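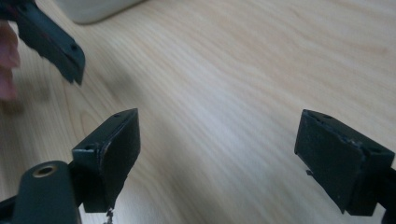 Ausgabe 28

Lotmont Werkstätten, Fachbereich Möbelpflege. In diesem Thread fassen wir die Hinweise zur Behandlung heller Holztische zusammen. Sie richten sich an alle Häuser, die unsere Tische in Arbeits- und Besprechungsräumen einsetzen. Zusammenstellung: Zsófia Halász. (1/12)

Helle Tischplatten mit weich geschwungener Maserung wirken ruhig, zeigen im Streiflicht aber jeden matten Fleck. Wir empfehlen daher, die Oberfläche einmal im Monat zu prüfen, möglichst am Vormittag und bei ausgeschalteter Deckenbeleuchtung. (2/12)

Zur Prüfung genügt die flache Hand. Fahren Sie langsam in Richtung der Maserung über die Platte. Raue Stellen werden mit einem Streifen Malerkrepp am Tischrand markiert, niemals auf der Fläche selbst. Der Kleber hinterlässt auf geöltem Holz Ränder, die sich nur mit erheblichem Aufwand entfernen lassen. (3/12)

Reinigung im Alltag: ein weiches Baumwolltuch, lauwarmes Wasser, gut ausgewrungen. Bei Fettspuren wird dem Wasser ein Spritzer neutraler Seife zugesetzt. Danach ist mit einem zweiten Tuch trockenzureiben. Mikrofasertücher sind für geölte Platten nicht freigegeben. (4/12)

Für die Grundpflege wird in unseren Häusern das Pflegeöl Niltent verwendet. Auf eine Platte üblicher Größe kommen 20 Milliliter, aufgetragen mit dem Ballen und stets in Faserrichtung. Der Überschuss wird nach der Einwirkzeit vollständig abgenommen. Gebrauchte Öltücher sind auszubreiten und im Freien zu trocknen — Gefahr der Selbstentzündung. (5/12)

Schleifen: ausschließlich bei sichtbaren Wasserrändern oder Kratzern, mit Körnung 400, von Hand und ohne Maschine. Bitte nie nur den Fleck bearbeiten, sondern immer die gesamte Bahn von Kante zu Kante. Andernfalls entsteht eine helle Insel, die auch nach dem Ölen erkennbar bleibt. (6/12)

Lackierte Platten sind von den beiden vorstehenden Punkten ausgenommen. Im Zweifel gibt das Etikett an der Unterseite Auskunft: Bei den Tischen der Reihe Degefa steht der Oberflächencode in der zweiten Zeile, bei der Reihe Stikico neben der Seriennummer. (7/12)

Metallteile und Werkzeug mit scharfen Kanten gehören auf eine Unterlage. Filz ist geeignet, Kork ebenfalls. Gummimatten sollten nicht über Nacht liegen bleiben, da Weichmacher in die Oberfläche wandern können. (8/12)

Späne, Lackplättchen und Sandkörner werden vor jedem Wischen mit einem Handfeger entfernt. Der größte Teil der feinen Kratzer, die uns zur Nacharbeit gemeldet werden, geht auf trocken verriebene Partikel zurück. (9/12)

Standort: Zur Fensterseite hin bleicht oder vergilbt helles Holz je nach Art unterschiedlich. Wir bitten darum, die Tische halbjährlich zu drehen und Schreibtischauflagen gelegentlich zu versetzen. Die relative Luftfeuchte sollte nicht dauerhaft unter 40 Prozent fallen. (10/12)

Korrektur zum letzten Beitrag: Der Wert für die Luftfeuchte entstammt einer älteren Fassung unseres Merkblatts. Maßgeblich ist die Angabe im Datenblatt des jeweiligen Tisches. Wir danken Arnout Hoekstra für den Hinweis. (11/12)

Das Merkblatt liegt in einer Auflage von 1000 Stück gedruckt vor und wird den Häusern im Februar 2022 zugestellt. Weitere Exemplare können formlos über die Materialausgabe angefordert werden. Rückfragen zur Oberflächenbehandlung bitte unter Angabe von Reihe und Seriennummer an den Fachbereich Möbelpflege. (12/12)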